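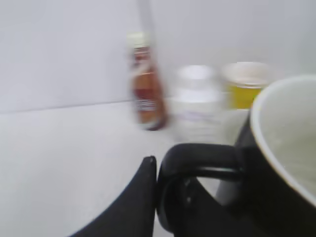

Brown bottle, white jar, yellow container and black mug on the table.

Residence Journal > Kitchen and Common Room > May > Saturday

Entry by Renata Ulloa, Residence Coordinator, Gakholm House

The monthly review of the common table was held this morning, beginning shortly after breakfast service. Els Meijer attended on behalf of the second floor. Perla Bañuelos sent her regrets and a written note about the jars.

The condition of the table was the first item. It had been left in use overnight, and several articles belonging to the pantry were standing on it toward the wall. Residents have been reminded on previous occasions that sauces and spreads are to be returned to the pantry shelf once a meal is over. I have recorded the reminder again and will post it beside the sink on Monday.

Perla's note asks that any jar opened for general use be marked with the date of opening. I consider this a reasonable request and have adopted it. Jars without a date will be kept until the end of the month and then discarded. Rutilio Olvera has asked that the same rule apply to sauce bottles. I did not reach a decision on this, as the bottles are finished quickly and the labels do not take ink well.

The mugs were then considered. The house purchased 21 for common use last autumn, and 19 were returned to the cupboard at the last review. Adom Quaye believes that the remaining two are in the study rooms on the third floor. He has agreed to look before supper. Dark mugs are to be washed by hand until the dishwasher has been serviced, as the previous cycle left a film on them.
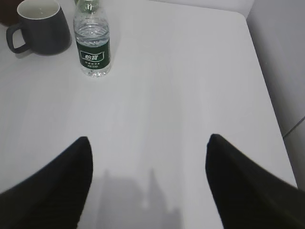
Mug and bottled water (怡宝) on the common table.

Bottled water was raised by Els, who finds that bottles are opened at the table, set down, and later claimed by no one. It was agreed that each resident will write a room number on the cap. Bottles without a number will be emptied into the plant tray at 11 on Saturday mornings and the plastic taken down to recycling. The supply in the pantry is sufficient for the coming week, and I have placed no further order.

The tabletop is to be wiped with a damp cloth only. The spray supplied in April is withdrawn, and the remainder has gone to the utility closet for use on the floor tiles. Rutilio inquired about place mats. I am in favor of them, provided that they can be washed with the dish towels, and will obtain a price for four.

The review closed before noon. I returned to the kitchen in the afternoon to measure the pantry shelf, which is deep enough for a second row of jars if the cereal is moved up. I have left the cereal where it is until Perla is back. Adom reported at supper that one mug had been found, on the windowsill outside the laundry room, and that he would ask again about the other.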